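Home | News | Hardware | Sales and Charts | Forums | Register | Log in

Forums > Industry Discussion > Retail and Distribution

Proposed change to the Prudell trade-in credit schedule
11 replies | 1036 views

gutorstead_desk
Members are advised that Prudell has circulated a revised trade-in schedule to its partner stores, effective in February. Under the revision, credit for used console games will be set once a month by the central office. Stores currently set their own rates each Wednesday. The Gutorstead branch has been asked to submit comments, and I would welcome the views of other retailers and of customers before I draft ours.

The principal provisions are as follows.

1. Credit rates for all used discs will be fixed for the calendar month.

2. A store may hold no more than 30 copies of any one title. Copies beyond that number must be sent to the Wandura warehouse at the store's expense.

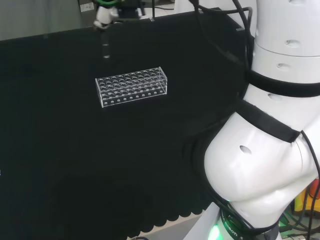

3. Discs that fail inspection at the counter will be returned to the customer. The present option of a reduced credit is withdrawn.

4. Customers trading in a console must present the original power supply.

Share (4) | Quote | Report

m_halloran
I thank the original poster for setting this out. My concern is with the second provision. Annual sports titles arrive in quantity as soon as the new edition is released, and a store of our size will pass the limit within days. Freight to Wandura would then cost more than the discs are worth. I would ask that annual titles be exempt.

Quote | Report

Ogola Games
We do not share that concern. Our store took in roughly 200 copies of a single football title last year and sold very few of them. The remainder occupied two shelves until summer. A limit of this kind would have required us to lower the credit sooner, and we should have done so.

Quote | Report

m_halloran
With respect, under the first provision you could not have lowered the credit. The rate would have been fixed for the month. The two provisions work against each other, and I would suggest that the comments say so.

Quote | Report

Ogola Games
That is a fair reading. I had taken the first provision to set a maximum. If it sets the rate itself, we would also object to it.

Quote | Report

gutorstead_desk
The wording is "the rate," with no mention of a maximum. I have written to the central office for clarification.

Quote | Report

Brian Kinyua
I write as a customer. The monthly rate would be an improvement for those of us who travel some distance to a store. I have twice been quoted one figure by telephone and offered a lower one at the counter the following day. I do object to the third provision. A disc with light scratches usually plays without fault, and a reduced credit is a reasonable settlement.

Quote | Report

counter_four
I support the third provision. Disputes over scratched discs take up a good part of every weekend shift, and a plain rule would shorten them.

Quote | Report

Brian Kinyua
It would shorten the dispute by sending the customer elsewhere.

Quote | Report

m_halloran
May I ask whether the fourth provision extends to handheld systems? Many of these now charge from any standard cable, and few customers keep the original.

Quote | Report

gutorstead_desk
The schedule refers only to "a console." I will add the question to our letter. A draft will be posted in this thread before it is sent, and objections to its wording may be entered here.

Quote | Report

Ogola Games
Please record our store as opposed to the first provision and in favor of the second, subject to the reply on the maximum rate.

Quote | Report

Page 1 of 1 | Back to Retail and Distribution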